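Cuncombe Neighbours Help > Home and Hobby > Small parts and sorting

How do you keep panel push buttons in order on a work table?

Posted by wiltska_bench, October 2026
Viewed 759 times

Good evening to all. I have a question which is maybe too simple, but I did not find an answer in the older posts.

I am making a quiz box for the youth club in Tavham. The players press a coloured button and the lamp of their team comes on. I bought the push buttons in August, the kind with a round coloured cap at the front and a black switch body behind. I have red, yellow and green. They are good buttons, but on the table they are a nuisance. They do not want to stand on the cap, they lie down on the side and then they roll a little. Twice I have found one on the floor, and the second time the cap was scratched.

I work on a white table, and my wife has asked me to protect it. So my questions are these. Is it better to have a mat on the table or only a tray? If a tray, should each colour have its own tray, or can all be together? And how do you remember which button is already tested? I tested the same one three times last week and forgot to test another.

I do not want to buy a cabinet with drawers. The whole project must fit in one shoe box when I am finished for the evening.

Thank you in advance, and please excuse my English.

gaete_repairs
Member, 1,636 posts

Hello and welcome. Your English is fine, mine is also second-hand.

I would take both, the mat and the tray, because they do different work. The mat stops the rolling and saves the table. Choose one in a plain colour, brown or grey, and large enough to cover most of the table. On a pattern you will lose the small screws. The tray is then only for one thing, and you must decide what this thing is. In my case it is "finished". A part which is on the mat still needs something from me. A part which is in the tray has been tested, and I do not touch it again until assembly.

Do not make a tray for each colour. The colours you can see already, so the trays would tell you nothing new. One shallow tray with a raised rim is enough, and rounded corners are easier to wipe. Mine came from a kitchen shop and cost very little.

For the testing, use a meter on the continuity setting. Touch the two contacts, press the cap, listen for the beep, let go and listen that it stops. Press each one ten times. If the beep comes late even once, put that button away from the others and write on a piece of tape what was wrong.

One more thing. If your switch body can be taken off the cap part, keep them together until you have drilled the panel. I separated all of mine on the first day and it was a sad evening.

tavham_shed
Member, 131 posts

just use an egg box. works for me

wiltska_bench
Original poster

Thank you both. I tried the egg box but my switch bodies are too long for it and the lid does not close, so it is good only for the screws.

The mat and tray is what I am using now. I have also put a service bell on the mat, a small round one, because the leader of the club wishes to have a bell for the end of the time. It will stay outside the box and needs no wire, therefore it does not go in the tray at all. Red and yellow are on the mat and still waiting for me, and green is in the tray. I will do the other two before I mark the holes in the lid, and then I will come back to ask about the drilling, as I have only a hand drill and the lid is rather thin.
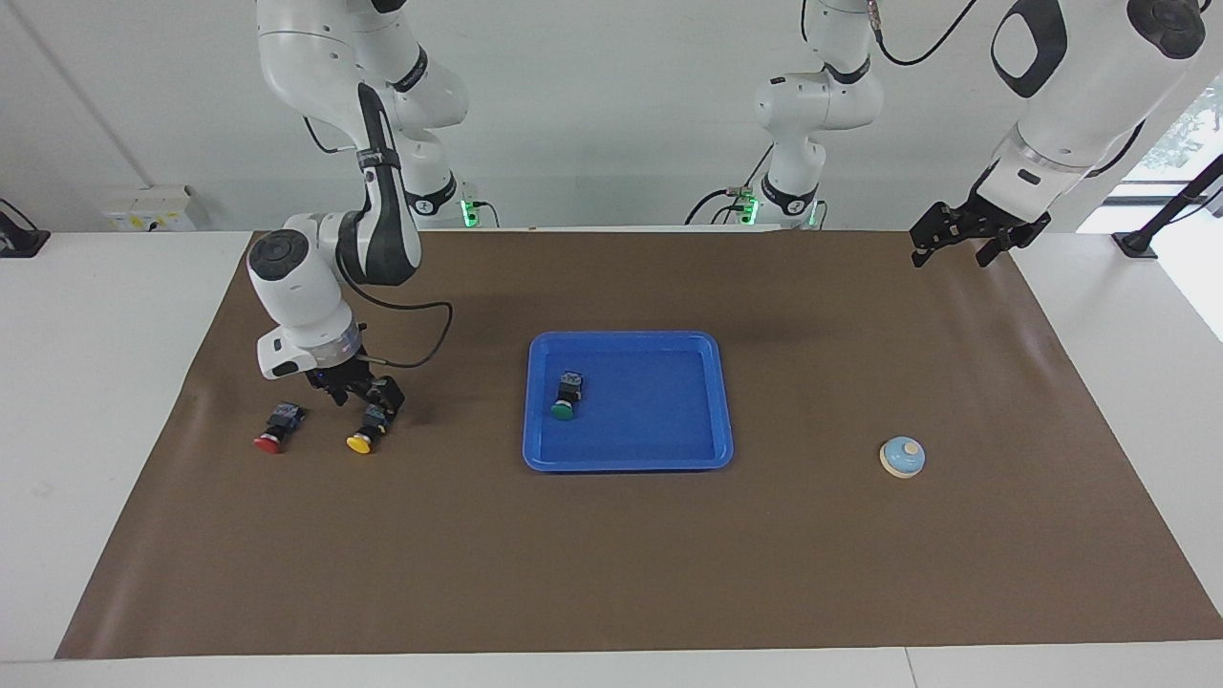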